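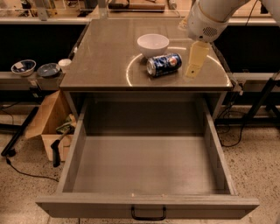 Metal cabinet with the top drawer open.

4 min read
Last updated: 2/28/19

4. Setting Up a Polling Station in Kulto

This section applies to by-elections run on Kulto with the Tralusis voter roll. Complete Section 3 (Importing the Roll) before you start.

1. Sign in as Station Lead and select the constituency. For the Luo ward the roll should show 3,768 registered voters. If the total differs, stop and import the roll again.

2. Open Stations > New. Enter the station code exactly as printed on the return form. Codes have nine characters and no spaces.

3. Assign check-in terminals. A station may have up to 12.

4. Enter the opening and closing times. Late closing is set in Section 6.

5. Enter the names of the accredited party agents. Each agent must be linked to one candidate.

Note: An agent listed at two stations is flagged in yellow. The flag does not block opening.

6. Select Print Zero Report. Every candidate line must read 0. Have the agents sign the report before the first ballot is issued.

CAUTION: Do not select Reset Station after the zero report is signed. Reset deletes the check-in log and cannot be undone.

7. Select Open Station. The status changes from Draft to Open in about 94 seconds. Keep the window open until it does.

If the status stays at Draft, check the network cable and repeat step 7. After a second failure, switch to the paper roll and record the time on Form W.

Wolley count tablets are paired after closing. See Section 7.

Section editor: Divina Sebastian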